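Lovisa Grønli
2022-07-22

1/ Wenche Nyberg has retired from handball. The club put out two lines this morning and I think she deserves more than that, so I'm writing it here. I covered her for most of her career, first for the local paper and then on my own.

2/ She played left back for Sestisgate her whole career. She had offers to leave at least twice. She told me once that she looked at an apartment in another city, didn't like the stairs, and went home and signed again.

3/ She was a backup for her first two seasons. The coach then was Borghild Backlund, who didn't play young players in close games and said so to their faces. Nyberg got her minutes when the game was already won or already lost.

4/ That changed in December of her third season, away at Skovent. The starter went off with a bad ankle in the first ten minutes. Nyberg came on and scored 8 goals. Sestisgate lost by one. Backlund started her the next week and kept starting her.

5/ People remember the shot, the low one off the wrong foot. Goalkeepers hated it. Tonantzin Ledesma, who was in goal for Skovent for years, told me she had stopped watching the arm and was trying to read the hips instead. She said it helped a little.

6/ I thought the defense was the better part of her game. She wasn't big for a back. She got her feet in place early and took the contact square. She was sent off for two minutes far less often than the players next to her.
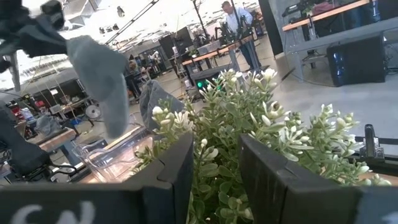 7/ The cup final. Sestisgate were down four at the break and had no timeouts to waste. Nyberg moved to the middle because the playmaker was in foul trouble of the worst kind, one suspension away from a red card. She hadn't run the offense in a match since juniors.

8/ They won 27–26. She scored three in the second half, which doesn't look like much, but go back and see how many of the others started with her pass. The pivot had a great half and said afterward that all she did was stand where she was told.

9/ Then the knee. She missed a full season and came back slower. I won't pretend otherwise. The first step was gone. She went from playing 60 minutes most weeks to coming on for defense and seven-meter throws.

10/ Some players take that badly. I asked her about it and she said, "I get to sit down more." I tried the question two other ways and got the same answer, so I left it.

11/ She was very good at the seven-meters, by the way. Sverre Skjelbred, who coached her the last few years, said he never had a second name on the sheet for those until she was hurt. He'd write Nyberg and leave the rest of the line blank.

12/ National team: 100 caps exactly. She was picked for a 101st and pulled out with a fever — I know a few people think she did it for the round number. I saw her that week. She had a fever.

13/ No medal with the national side. A fourth place, and a quarterfinal lost in extra time. She hit the post in that one with seconds left and has been asked about it more than anything else she did.

14/ Someone will ask about the number 8 shirt. The club hasn't said if it will be retired. Skjelbred told me he would like to see a junior wear it, and that Nyberg feels the same. I'd expect it to be back on the court this coming season.

15/ As for what she does next, she has been coaching the under-14s two evenings a week already and will keep doing that. She isn't joining Skjelbred's staff. He asked. She said maybe in a few years.

16/ There's a farewell match before the season opener, with former teammates on one side and the current squad on the other. Ledesma says she'll come and stand in goal for a half if her back allows it. I'll post the time when the club confirms it.

17/ Correction to post 4: it was the left ankle and it was closer to fifteen minutes in. Thanks to the two people who wrote to me. I had it from memory and should have checked my notes.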